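抓手对比项目进展报告
呈：Flernville 小额设备资助办公室
提交日期：12/05/2023

先说钱。贵处拨来的款子还没有花完，这在我们组里算得上一件新闻。没有花完的主要原因是有一台备用电源至今没到货，供应商每次来信都很客气，客气得让人不好意思催。余款的去向写在附表里，下文不再提它。

一、这一期做了什么

申请书里写的目标是：在同一条机械臂上，用同一套物品、同一个控制器，把两种末端执行器比出个高下，并且顺带回答腕部相机装在哪里最合适。申请书写于一个乐观的下午，当时我们以为“顺带”是个很轻的词。

参加比较的两家，一个是 Finent 的双指平行抓手，一个是 Mussa 的多指手。控制器用 Peltby 的那一款，理由在申请书里写得很学术，说白了就是它已经在实验室里，而且线已经接好了。

截至提交本报告，有效抓取共记录了 507 次。“有效”的意思是从指令发出到物品放下，全程的关节数据、力矩数据和腕部视频都齐全。不齐全的那些另存在一个文件夹里，文件夹的名字不便写进正式报告。

物品一共 40 件，按申请书的清单采购，有纸盒、软管、瓶子、袋装食品、螺丝刀之类。其中一袋膨化食品在测试中途被换过新的。它被 Finent 夹过太多次，里面的东西已经从片状变成粉状，手感和别的袋装食品不再有可比性。换新的记录在日志里，旧的那袋没有人认领。

二、Finent 双指抓手

Finent 没有什么可抱怨的，这让写报告的人有点为难。它只会开和合，开和合都做得很准。指令下去，手指到位，力到了就停。方正的纸盒、竖着放的瓶子、螺丝刀的手柄，它几乎都能拿起来，拿起来之后也不晃。

它的毛病出在躺着的扁东西上。一张贴在桌面上的卡片对它来说就是桌面的一部分。我们试过让它把卡片推到桌边再夹，这个办法有用，代价是卡片偶尔先于抓手离开桌子。后来在指尖贴了一层薄硅胶，情况好了一些，但硅胶的边角会卷，卷起来以后又会粘住下一件物品的标签。报告期末我们把硅胶揭了下来，恢复出厂状态，数据也分成有硅胶和无硅胶两组，没有混在一起统计。

安装方面，Finent 的法兰和我们的臂一次对上，四颗螺丝，拧完就能用。我们对着它看了好一会儿，怀疑漏了什么步骤。没有漏。

三、Mussa 多指手

Mussa 的情况要长得多，这一节也就长一些。

先讲安装。Mussa 的转接盘要另外加工，图纸是厂家给的，孔位也是厂家给的，两者略有出入。第一块盘按图纸做，装不上；第二块按孔位做，装上了。第一块现在压在门边的一摞文件上，尺寸很合适。

再讲驱动程序。Mussa 的接口文档写得很有文采，错误代码那一章尤其如此，比如代码 8 的说明是“手处于不期望的状态”。我们在七月里有好几天一直处于同样的状态。最后查出来是 Peltby 控制器的心跳周期比手要求的长，手等不到消息，就自己握紧了不动，颇有点脾气。把周期改短以后，代码 8 再没有成批出现，只在每天头一次上电时来打个招呼。厂家回信说这是正常现象，又说下一版固件会修复这个正常现象。

跑起来以后，Mussa 的长处很明显。软的、圆的、形状说不清的东西，它能顺着外形包上去。那条让 Finent 很没面子的软管，Mussa 拿得相当从容。袋装食品也是它占优，指尖的橡胶面接触面积大，不用捏很紧就能提起来，里面的东西因此得以保持片状。

短处也明显。它慢。每次抓取之前要先摆预备手形，摆完还要停一停，像是在考虑要不要接这份工作。遇到螺丝刀这类细长的东西，几根手指会互相让路，让到最后谁也没碰到。我们为细长物品单独写了一个手形，成功率上去了，可这样一来，“同一套策略比较两种抓手”的前提就要打个折扣。为了公平，正式对比只用通用手形的数据，专用手形的结果放在附录里单列，请贵处阅读时留意。

此外是指尖的磨损。橡胶面用到后来会发亮，发亮以后拿光滑瓶子时容易慢慢往下滑。滑得很慢，力矩曲线上看不出什么，只有在视频里才看得见瓶子以一种很体面的速度离开。我们现在的做法是每天收工前擦一遍指尖，并在日志里记一笔。擦拭究竟有多大用处，还需要单独做一组对照，暂时只能说擦完之后心里踏实。

四、控制器

Peltby 控制器原本不在比较范围内，但它在这几个月里主动要求了不少关注。除上面说的心跳周期以外，还有两件事应当报告。

第一件是日志时间戳。控制器时钟和采集电脑的时钟各走各的，开机时对得很齐，到下午就开始有分歧。早期有一批数据因此要重新对齐，对齐脚本已经写好，放在项目仓库里，说明文件也写了，语气尽量平和。

第二件是急停后的恢复顺序。控制器的手册要求先恢复臂再恢复末端，Mussa 的手册要求先恢复末端再恢复臂。两本手册都用了粗体。我们采用的顺序是先断掉末端供电，恢复臂，再给末端上电，这样对两家都算有个交代。流程已经打印出来贴在控制柜上，字号很大。

五、腕部相机

申请书里那个“顺带”的问题，占用了我们不少时间。

相机装在腕部，好处是离手近，坏处也是离手近。Finent 的结构窄，相机架在侧面，两根指头和它们之间的物品都能看见，标定一次能用很久。换成 Mussa 就换了一种局面：手身宽，从腕部往指尖方向看，先看见的总是手自己。我们前后试了 5 个安装位置，支架打印了一批，抽屉里现在有一份完整的失败标本，按日期排好。

偏高的位置看得远，可指尖进不了画面；偏低的位置指尖倒是很清楚，清楚到物品全被挡住了。靠外侧的位置各方面都过得去，只是机械臂转到某个角度时，支架会和线缆发生一点私人恩怨。目前选的是一个折中的位置，能看见并排的几个指尖和指节，也能从手和近处物体之间的空隙里看到一点背景，代价是手的黑色主体要占去右边的大半。我们对它的评价是可以忍受。

曝光是另一笔账。Mussa 的指节外壳是亮白的，指尖垫是哑光的黑，手身又是一大块暗色，自动曝光在这三者之间举棋不定。附近再有一大块白色的面，它就干脆倒向一边，白的地方一片发亮，细节全无。固定曝光可以让它安静下来，但固定到哪一档，要看当天跑的是哪种物品。现在的做法是按物品类别存了几组参数，开跑前手动切换，忘记切换的次数也如实记录在案。

对焦也要提一句。镜头是定焦的，指尖那一带还算清楚，贴得太近的手身只能是糊的。识别模型起初把这团糊的黑影认作待抓取的物品，而且给出了很高的置信度。机械臂于是试图去抓自己的手，被限位拦了下来。加了遮罩之后，模型不再有这种想法。遮罩要跟着手形变，因此又多了一张表要维护。

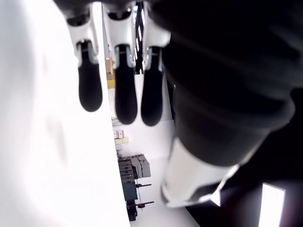 有人读完初稿后回了一段意见，大意是腕部视角再怎么调也绕不开手本身的遮挡，与其继续打印支架，还不如在工作台对面加一台固定相机，腕部那台只管最后一小段接近，前面的定位全交给外面的；还说申请书里既然没有写死只用一台相机，这样改不算违约。

这条意见我们接受一半。固定相机在 Mussa 上确实值得试，下一期就试，用组里现成的一台，不动贵处的余款。但 Finent 那边单用腕部相机已经够了，再加一台只会多一份标定工作，而标定工作从来不会自己完成。比较时仍会保留一组两边都只用腕部相机的数据，免得到最后比的是相机不是抓手。至于支架，已经送去打印的那一个还是会取回来，装不装另说，抽屉还有地方。

六、目前能说的和不能说的

能说的：硬而规整的物品，用 Finent 更快也更省事；软的、外形不规则的物品，Mussa 更稳，前提是肯等它。如果贵处只想知道一间普通实验室该先买哪一个，按现有数据我们会说先买 Finent，用剩下的时间去想清楚到底有没有软管要拿。

不能说的：指尖磨损对长期成功率的影响，固件更新后 Mussa 的速度会不会改善，以及腕部相机的位置差异在多大程度上影响了两边的成绩。最后这一项尤其要小心，两种抓手的相机位置并不相同，眼下的差距里有多少该算在视角头上，我们还分不开。申请书里本来承诺这一期给出结论，这里请求把这一项推迟到下一期。

七、偏离计划的地方

转接盘加工了两次，超出预算的部分由组里自筹，没有动用资助款。

扁平物品一组原计划两种抓手都测，Mussa 那一半只测了一部分便停了。卡片掉到控制柜后面，取出来要挪柜子，挪柜子要断电，断电又要走一遍第四节里的恢复流程。卡片已经补购，柜子没有动。

原计划中的操作员问卷没有发。操作的人和写问卷的人是同一批，自问自答不太像样。下一期会请隔壁组的人上手操作，再由他们填写。隔壁组已经答应，条件是不用他们来擦指尖。

八、下一期安排

先做固定相机的安装和标定，再补齐 Mussa 的扁平物品数据，然后做指尖擦拭与不擦拭的对照。固件如果按时发布，就在对照做完之后再升级，免得几件事搅在一起，到时候谁也说不清瓶子为什么掉了。

数据和脚本随本报告一并上传，访问方式同上一期。附录里 Mussa 专用手形的那张表，表头有一处单位写错，应为牛顿，正文引用的数值不受影响，改正后的版本会在备用电源到货通知的同一封邮件里寄出；若电源先不来，表会自己先来。

Mussa 对比项目组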